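主题:Re: [Dornstead 旧衣] 牛仔和灰蓝色的东西怎么分、怎么洗、怎么叠
日期:2019年8月18日,星期日

各位好

先回一下,赶着出门,写得乱,见谅。上次那封我看了两遍,问题问得多,我挑着答,原信贴在下面,没删多少。

----- 原邮件 -----
主题:牛仔和灰蓝色的东西怎么分、怎么洗、怎么叠

大家好,我是这个月刚加进来的,之前只在列表里潜水。家里长辈搬走以后留下几大袋衣服,我想趁8月整理完,能穿的送到Dornstead的交换日去,不能穿的拆了做补丁料。现在卡在蓝色这一类。

第一,颜色。我原来打算按深蓝、中蓝、浅蓝分三堆,分到一半发现有一堆哪儿都不像。灰不灰蓝不蓝,早上看偏灰,晚上开了灯看又有点发紫。这种到底算洗旧了的牛仔,还是本来就染成这样的?补丁料如果混进去会不会很难看?

第二,洗。袋子放了很久,有股闷味,不算霉,就是柜子味。手边有一瓶Ralteo,瓶上写深浅色都能用,但我不敢把牛仔和别的一起丢进去。要不要先泡?泡多久?有人说放盐,有人说放醋,我两样都试过一点,看不出差别,也可能是我放少了。

第三,叠。厚的叠不平,叠了又弹开。我按视频里的办法卷,卷出来一头粗一头细,放到架子上就滚。袖子和裤腿先折还是后折?折痕在箱子里压久了会不会留白印?

第四,标签。交换日的登记表要一件一个号,我用Pidex的布标签笔写,写在深色布上根本看不清,写在白布条上又会洗掉。你们都怎么弄的?

第五条不算问题,算抱怨:蓝衣服真多啊。

先谢谢了。
----- 原邮件完 -----

好,按顺序来。

一,颜色

三堆的分法我也用过,后来不用了。深中浅只管得了明暗,管不了偏色。两块布明暗一样,一块偏绿一块偏紫,拼到一起比一深一浅还刺眼。我现在先分偏色,再在每一堆里排深浅。偏灰的一堆,偏绿的一堆(老布里挺多),偏紫偏红的一堆,剩下的才是大家心里那种正蓝。

灰不灰蓝不蓝的,先别急着判。看三个地方:缝份里面、口袋布压着的那一小块、扣子底下。这几处见光少、摩得也少,跟外面差得多,那就是洗旧穿旧的。里外差不多,那多半一开始就这个色。还可以挑一根线头出来看,线芯发白、外圈带色,一般是靛蓝那一路的;里外一个颜色,就是别的染法。线头太短看不清的话,拿白纸垫着,对着窗。

早上看偏灰晚上看发紫,正常的,你的眼睛没毛病。灯的关系。所以配补丁料千万别晚上配。我干过这种蠢事,半夜缝好一个膝盖,第二天拿到阳台上一看,像贴了块膏药。拆了。又缝。又拆。

然后是垫底的颜色,这条我觉得最有用,放前面说吧。别在花床单上分颜色,也别在木头桌面上分。木头发红,会把灰蓝衬得更冷,花布就更别提了。白的当然可以,但白底太亮,灰蓝的东西放上去一律显深,细微的差别反倒看不出来。我自己喜欢黄的。黄和蓝离得远,边缘在哪儿一清二楚,毛边、垂下来的线、没翻好的角,一眼就见到。缺点是黄光会反到布上,离得近的下摆那一圈看着会暖一点,判断颜色要看中间,别看边。
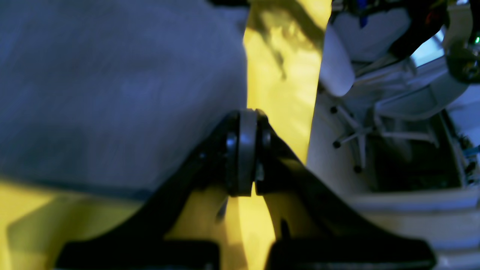
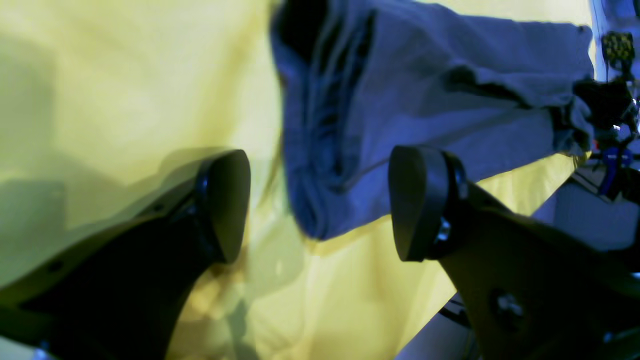
灰蓝配黄,两张都是。

Solveig Holmgren 在另一个串里回过这件事,意见跟我不一样,我原样转过来:黄底找边好用,定颜色我不赞成。盯着黄的看久了,再看什么都偏蓝紫,这个毛病每个人都有,只是轻重不同。我的做法是黄底上把形状理好,边、角、线头都处理完,然后挪到中灰色的布上配补丁。灰布不用买,旧T恤剪开就行,洗过很多次的那种最好,没有反光。每看一会儿要抬头看看窗外,不然后面几块全不准。还有,样布别剪太小,太小的话旁边的颜色会把它吃掉,巴掌大刚好。

她说得有道理,我收回一半。黄底理形状,灰底配色,两步走。就是多铺一块布的事。懒的人(我)可能还是一块黄布用到底,不过补丁那一步我以后会换。

另外有人私下问我能不能用手机拍了再比。不建议。手机会自己调,同一块布拍两回两个色。拍来记录可以,用来配不行。

二,洗

柜子味和霉味要分清。柜子味通风就散大半,先别下水。翻过来,里子朝外,挂起来,阴处,有风。厚的东西要隔两天翻一次面,不然腋下和裤裆那几层叠在一起的地方还是闷。闻着还有,再洗。

霉味就另说了,先拿到屋外刷,刷完再进屋,不然孢子满屋飞。有黑点子的我一般直接归到拆料,黑点剪掉,剩下的留着。舍不得的自己看着办。

Ralteo我没用过,不评价。不管什么牌子,老衣服下水前做一次掉色试验:白棉布蘸湿,沾一点洗涤剂,在缝份里按住,数到三十,拿开看。白布上有颜色就单独洗,没有就可以跟同类的一起。每件都要试,别试了一件就推到一整袋,同一个袋子里出来的东西脾气差得远呢。

盐和醋。这个列表里吵过好几轮了,翻翻存档吧,我不想再吵一遍……我的看法是,放久了又洗过很多水的衣服,该掉的早掉了,盐和醋都帮不上什么忙。醋去味道有一点用,冲干净就行。新布另当别论。

水温,凉的。扣上扣子,拉上拉链,里子朝外。别塞满。洗衣机选慢的那一档,甩干别甩太久,甩出来的硬折子比穿出来的还难弄。泡的话,半个钟头够了,泡过夜的我见过,蓝的染到白口袋布上去,洗不回来。

晾:倒着挂,裤子夹裤脚,上衣夹下摆,重的一头在下,自己就坠平了。别直接晒大太阳,8月这个太阳一下午能晒出一条浅印子来,就在衣架那条线上。我有一件就这么毁的,肩膀上一道白,现在当抹布。

洗完还有味,别再洗一遍。装纸袋,跟一块没拆封的肥皂放一起,过一周再看。

三,叠

厚的叠不平,十有八九是没有先抖开、抹平就下手了。先铺开。整件铺开,不要悬着一半在桌子外面,布一坠,另一半就跟着走。手掌从中间往两边推,别从一头推到另一头,从一头推会把褶全赶到尾巴上去,堆成一坨。领口、腰头这种硬的地方最后弄。

皱成一团的先别管正反,找硬边。腰头也好领子也好下摆也好,摸到哪条硬边就提哪条,两只手分别捏住两端,提起来,让它自己垂一会儿,该散的散开。提的时候捏缝线的地方,别捏单层,单层捏久了会拉出两个小尖角,难看,叠好以后还在。垂着的时候中间如果有一条很深的竖折,多半是哪一层夹在里面翻过去了,放回去重新找边,硬抖没用,越抖夹得越紧。

袖子先折还是后折。我是先折。上衣正面朝下,袖子往背后收,收的时候顺着袖窿那条缝,别斜着收。然后两侧往中间,再从下往上对折。厚的折两下就停,折三下必弹。裤子反过来,先两条腿对齐,裆那个三角往里塞,再从裤脚往上。裆不塞进去,叠出来就是歪的,叠高一点就往一边倒。

卷。厚料子不推荐卷。一头粗一头细,是腰头那边层数多,裤脚那边层数少,怎么卷都这样,你没卷错。一定要卷的话,从厚的那头起卷,薄的一头收在外面,会好一些,再用布条扎一道。橡皮筋不要用,放久了会粘。

白印。会的。深色牛仔在箱子里压一个夏天,折痕那里就磨白了,搬箱子磨的。办法两个,一是折痕处夹一张薄纸或者一条旧布,二是隔一阵子换个地方折。灰蓝的、已经洗得很旧的,白印不明显,可以偷懒。

箱子别压死,留一拳头高。放在最底下的放裤子,上衣在上面,薄的再上面。这个大家都知道,我就是顺手写一句。

对了,叠的台面高度。我以前在床上叠,腰疼。现在站着叠,台面到胯骨那里,手臂不用抬也不用弯。铺的那块布四边要固定住,不然推衣服的时候底布也一起走,推半天等于没推。夹子、重物、别针都行。Singhal 那家店有卖整卷的黄棉布,我上次去还有,偏薄,要两层叠着用。有没有浅一点的黄不晓得,没问。太荧光的不要买,晃眼。

四,标签

深色布上直接写,什么笔都不行,别试了。Pidex那支我也有,写白布条可以,但是写完要等它干透,再拿熨斗隔着布压一下,压过的基本洗不掉。你那个洗掉,我猜是写完就下水了。

布条用斜纹带,棉的,宽一指,剪一截,两端折进去,缝在侧缝内侧,四针就够。别缝在后领,交换日大家翻衣服第一下就翻后领,翻几次就掉了。不想缝的用别针别上也可以,但交出去之前要收回来,去年有人被扎过。

号码接着登记表上最后一个往下写,不要自己另起。现在表上最后一个是3,627,你的第一件就从3,628开始。拆料不占号,单独记在背面那张表上,按重量记。2,346那个号是作废的,别去补,补了对不上,之前就有人好心补过,弄得两张表差了一行,找了一下午。

还有,灰蓝这类颜色在登记表上请统一写"灰蓝",不要写"雾蓝""烟蓝""旧牛仔色"之类的,好听是好听,查的时候查不到。拿不准就写灰蓝,后面括号里加个"偏紫"或者"偏绿"。材质那一栏也是,确定是牛仔布才写牛仔,不确定写"斜纹厚料"或者空着。空着比写错好。

五,蓝衣服真多

是的。没有办法。

补丁料的事再罗嗦两句。拆的时候先拆口袋,口袋布下面那块颜色最新,单独放一个信封,以后补深色的靠它。裤腿后片比前片完整,前片膝盖那里别留,薄了,缝上去过不了几水又破。腰头留整条,做包的提手很结实。拉链头坏了的整条拉链丢掉,别留着,我留了一盒,一次都没用上。缝线拆下来的时候如果一拉就断,说明布也差不多了,拿起来对着光看看,透光透得厉害的就不要做补丁了,做填充吧。

配补丁的方向:经纬要对上,斜着放会起包。补丁比洞四边各大两指,角剪圆。先粗缝一圈,穿上活动活动,再正式缝。颜色差一点点没关系,差一点点反而最碍眼是真的,那就索性差多一些,挑个明显深的,看着像故意的。灰蓝上面我试过补深靛,好看。补正蓝,不好看。补黑,也还行。

线用什么颜色,偏深半级。浅线在灰蓝上会跳出来。

下次交换日的收件时间我还没拿到,拿到了发列表。要带东西来的人请提前在表上登记,当天现场登的话排队很长,上回门口都堵了。袋子请用透明的或者敞口的,方便看,扎死口的黑袋子收件那边要一个个解开,很费功夫。没洗的请在袋子上写"未洗",不会拒收,只是放另一边。

有谁手头有多的斜纹带请说一声,我这里快用完了,白的米色的都要。邮费我出。

那个翻存档的链接我等下找到再补一封,现在手机上弄不了。盐和醋那个串标题好像叫"固色又来了",搜"固色"应该能出来,往前翻,前面几封比较有内容,后面就是在斗嘴了。

差点忘了,你问分到一半那堆要不要混进去。先不要混。单独一个袋子,写上灰蓝,等全部分完再回头看一遍,到时候眼睛也熟了,很多当时拿不准的一下就认得出来。真认不出来的带到交换日,桌上摊开,大家一起看,Solveig那天也在,她带灰布来。

先这样,走了,回来再看信。有错字懒得改了。

祝好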